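How to plan a night of live music in Zimwood

Most small rooms in Zimwood sell tickets through the Trulico site, and the steps are the same for all of them.

1. Check the capacity. Bhatt Hall holds 1,000 standing. The Sekow Room holds 100, and popular nights there sell out first.
2. Create an account before the sale opens. Sales open at 12 noon. Log in early – the page does not save a place in line for guests.
3. Choose standing or seated. Seated tickets at Bhatt Hall are on the balcony only and cannot be swapped at the door.
4. Save the ticket to your phone. Screenshots are not accepted.

Pick your clothes before you leave. The Sekow Room has no coat check, and Bhatt Hall charges per item, so one warm layer is easier than two.

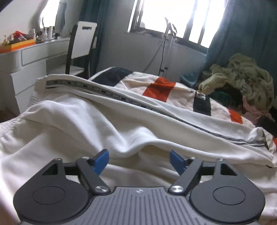

White ribbed knit, spread out on the bed.

5. Read the set times. They go up on the venue page in the afternoon. The time on the ticket is for doors, and the first act usually starts an hour later.
6. Plan the trip back. The last bus leaves from the stop outside Bhatt Hall at 11:40 p.m. If the show runs late, use the cab stand on the north side.

If you are staying over, book a room within walking distance. Rates go up in December.
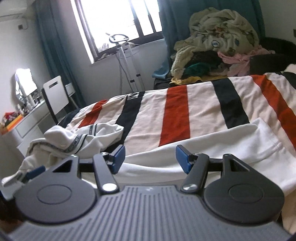
Striped blanket in white, orange and black.

Refunds go back to the original card. Allow five working days.

Guide by Wulan Osman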